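Home | Products | Newsroom | Stores | Contact

Lema Launches Unscented Line for Households That Sneeze at Everything
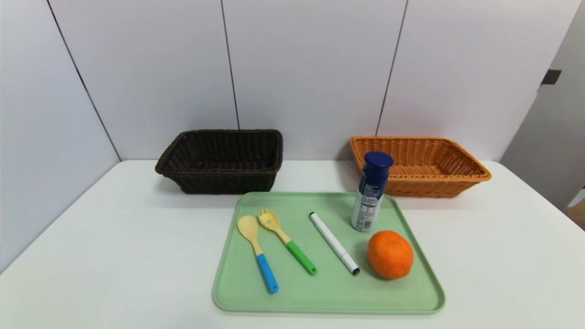

A mint-green tray with a child's spoon, and two woven baskets behind it.

KENVILLE - Lema, the small maker of household soaps and cleaners, will start selling its first fully unscented range in July, after years of customers writing in to say they loved the products and could not be in a room with them.

The Lema Plain range opens with two products, a dish soap and an all-purpose spray. Neither contains lavender, citrus, "mountain air" or any of the other smells the company has spent most of its life putting into bottles.

"We had a very good lemon," said founder Nesma Samir. "I was proud of that lemon. Then I read the mail."

The mail in question came to 491 letters and messages, which product manager Pravesh Mkhize sorted by complaint over one long winter. The largest pile was from parents of children with asthma or touchy skin. A smaller pile was from people whose spouses had banned the lemon. One letter was a recipe for soup, and has been passed to the kitchen.

Taking the scent out proved harder than putting it in. Early batches of the dish soap smelled faintly of wet cardboard, a problem the company had been covering with lemon for some time without knowing it. Formulator Raili Nurmi went through two suppliers before settling on a plant-based cleaning agent from Hajdu that smells, in her words, "like a glass of water, or close enough that I stopped arguing."

Before launch, 200 Kenville households used the products at home and filled in a short form. Most liked them. Several asked whether the spray was working, as they could not smell it - the label now carries a line on this point.

Lema makes no medical claims for the range. Anyone with allergies or asthma should read the full ingredient list, printed on the back in type large enough to read without a flashlight, and talk to a doctor about the rest.

Lema Plain will be sold at Plateck stores and at the company's own counter in Kenville. Refills will be offered at the counter only, during normal hours, to anyone who brings back a clean bottle. Botond Lakatos, who runs the counter, asks that "clean" be taken seriously.

The lemon remains on sale.

Press contact: Norbert Borbély, Lema, Kenville. Samples on request.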